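Quotes saved as wallpaper come out blurry on my laptop

Florante Castillo
Fri 22 July

I collect short quotes, mostly from singers and a few religious writers, and I've been saving the picture versions from quote sites to use as desktop backgrounds. I have 43 of them in one folder. On the site they look sharp. When I set one as wallpaper the letters go fuzzy at the edges, and on the longer ones the name under the quote disappears behind the taskbar.

I've tried Fill and Stretch. Fill chops the first word off. Stretch makes everything wide. I downloaded Plulix because someone on another page said it fixes this, but it only changes the picture every hour. Is there a setting I've missed, or are the files just too small? 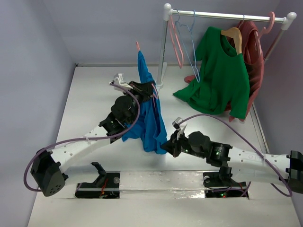 Mehwish Gondal
They're too small. Right-click one, open Properties and look at the Details tab. If the width is well under your screen width, the computer is enlarging it and text always suffers first. Most quote sites show a reduced copy on the page. Click through until the picture opens by itself in a tab, then save that one.

If there's no bigger copy, use Centre instead of Fill and choose a background colour that matches the edge of the picture. It won't cover the screen but the words will be readable, and the name should clear the taskbar.

What I do now is type the quotes out myself on a blank page the size of my screen. It takes a few minutes each — and you can fix the wrong names while you're at it. I found 6 in my own folder that were credited to the wrong person.

Jericho Rivera
Same problem here with the ones from Drurnow. Never got it sorted, I just use a plain blue background now.

Princess Villanueva
Check your display scaling as well. Mine was set too high and even good pictures looked soft.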